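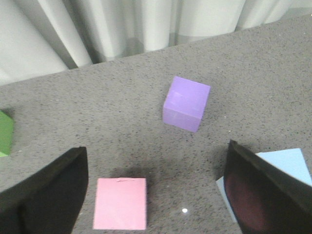 The Purple One Stays

The apartment on Clusberg Street came furnished, if you were generous with the word. It had a bed, a speckled gray counter, a curtain the color of dishwater, and four blocks: pink, purple, green and light blue.

The inventory ran to four pages and Sze-wing Tang read all of it, having once lost a deposit over a spoon. Item 192 was the curtain. Item 193 was "blocks, colored, on counter." Under Remarks, somebody had typed: The purple one stays.

"Stays what?" she asked Mr. Hsu, who managed the building from a chair in the lobby.

"Stays," said Mr. Hsu. "Five hundred if it doesn't."

"Dollars?"

He looked at her as though she had suggested it might be clams.

For a week she cooked around it. She chopped onions to the left of the purple block and buttered toast to the right of it. The pink one she used as a bookmark stand, badly. The green one spent most of its time at the far end of the counter, like a guest who had come with somebody else.

Then her sister visited, put down a bag of groceries, and moved the purple block six inches toward the curtain. She did it with one finger, while talking about her divorce.

They both heard the refrigerator stop.

"Does it do that?" said her sister.

"It's never done that."

Sze-wing pushed the block back. The refrigerator did not start. She turned it a little, so that one corner pointed at the sink – nothing. She turned it a little more. Down the hall a door opened, and Mrs. Pindberg from 269 wanted to know, in a carrying voice, who was messing with the hot water.

It took them until eleven. Her sister worked the block and Sze-wing ran between the kitchen and the landing, calling out results. A quarter turn gave them the refrigerator and lost them the elevator. Half an inch forward brought the elevator back with Mr. Hsu inside it, holding a sandwich.

He walked past them both, bent down until his chin was nearly on the counter, and nudged the block with his thumb. The lights steadied. Somewhere above, a bath began to fill.

"And the other three?" said her sister. "What do they do?"

"Those are blocks," said Mr. Hsu. He finished the sandwich and brushed the crumbs off the counter, going carefully around the purple one. Then he picked up the inventory, found item 193, and initialed it.

"You moved it," he told Sze-wing. "That's five hundred."

"You moved it last," she said.

He thought about this for some time.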